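Two-arm student project: right arm drops the cup when it comes from above

Posted by Tomard, September 6, 2018

Hello to all. I am in a student project at my school, and our task for December is that two arms put a small cube into a cup and then move the cup next to a mug. We teach it by repeating the motion by hand and recording it. Until now we have 93 recordings. The rules want a plain cloth under everything, so we use teal.

The left arm does the mug well. It takes it by the handle. The right arm must take the white cup, which is conical, and there we have the trouble. When the fingers close on the rim the cup tilts and jumps out. We start always with the same layout:

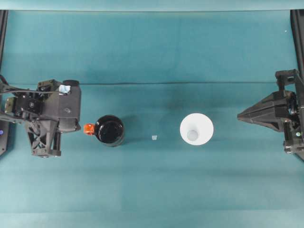 Start layout: mug on the left, small cube in the middle, white cup on the right.

My questions: should the fingers go inside the cup or outside? And is it normal that the wrist camera shows the cup so bright? I cannot judge from it where the rim ends. We tried to lower the lamp, but then the black mug is only a hole in the image.

Netallow

Outside, always. And go lower. With a conical cup you want to hold it where your fingers can close on the wall, and if you come only to the rim it will slide. Also 93 recordings is too few, we had 200 before ours was good.

Gatthorpe

I don't agree fully with the answer before me. More recordings of a bad grasp will only teach the bad grasp. First do it by hand 5 times in a row without a drop, and only then start to record again.

For the brightness, please look if the camera exposure is on automatic. Our club had the same problem, because teal cloth and black parts are dark, the camera opens up, and a white cup in the middle becomes one white spot. 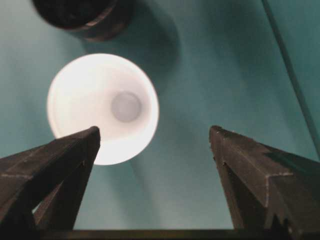

We fixed the exposure by hand and moved the lamp to the side, so the light does not fall straight into the cup. After this the rim was easy to find. You will lose a little in the dark parts - for us it was no problem, the mug was still found from the other camera.

About inside or outside: with one finger inside and one outside you hold only the wall, and a thin wall bends. Both outside is better if your gripper opens wide enough. Measure the cup at the height where you want to hold it. Ours was 78 mm there and we had to make new fingertips.

Tomard

Thank you both. The exposure was on automatic, yes. I changed it today and the rim is clear now. The fingers I will try tomorrow, the lab closes at 5.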